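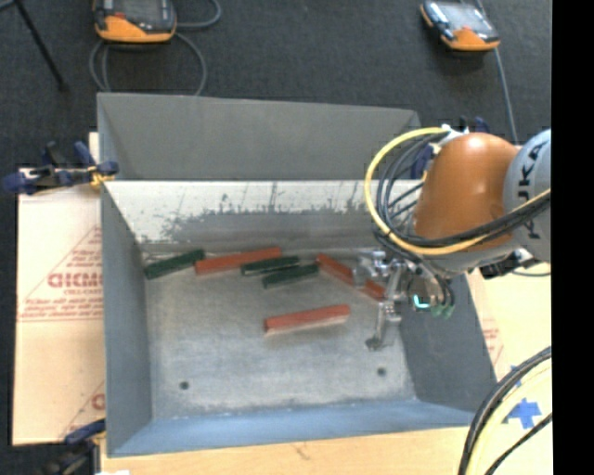 Red and dark green blocks in the open metal bin at the Clandell workshop.

Clandell settles on unlined bins for block storage

Clandell will keep its bare metal bins in service for the storage and sorting of rectangular blocks, following a review of surface wear and handling at its workshop. The decision, published on 29 December 2023, ends a proposal to fit rubber liners across the workshop.

The review was led by Oona Kinnunen, who manages materials handling at the site. It compared unlined bins with a lined version supplied by Grewal, using the same red and dark green blocks in both. Blocks were tipped in without any set arrangement and then removed one at a time.

Wear on the unlined bins is largely cosmetic, according to the report. Scuffs and scratches collect on the lower half of the far wall, where blocks strike as they are tipped in, and the floor takes on a mottled grey finish. No bin in the review had worn to a depth that affected its use. The upper part of the wall remains pale and comparatively clean.

The liners reduced noise but introduced other problems. Blocks tended to stand against the softer surface instead of settling flat, and dust gathered along the liner edge. Cleaning time per bin rose to nine minutes, against eight for bare metal.

“The marks look worse than they are,” Kinnunen said. “We measured the floor and the walls and found nothing that would justify the cost. A liner at $74 a bin also has to be replaced, and the metal does not.”

Block position was recorded after each tip. The most common result was a loose row near the far wall, with one or two blocks lying further out on the floor. Blocks that come to rest diagonally in a corner take longer to remove than those lying parallel with a gap between them, and the report recommends tipping towards the centre of the bin to limit this.

Colour was also considered. Dark green blocks were harder to pick out by eye against worn grey metal under low light, while the red blocks remained distinct. The lighting over the work surface will be adjusted before any change is made to the blocks themselves.

Ferenc Bárány, who runs the tipping station, said the two small holes in the floor would be kept clear as part of the revised cleaning routine. Grit had been left in them under the old schedule – a minor fault, but one that showed up in several of the inspection sheets.

The review covered 225 tips and began in July. Clandell said the lined bins would be returned to Grewal and that wall wear would be measured again next year using the same method.

Related items
Grimska revises its storage rack range
Stellum opens second parts store
Workshop lighting: notes on grey surfaces
Grewal updates liner fitting guide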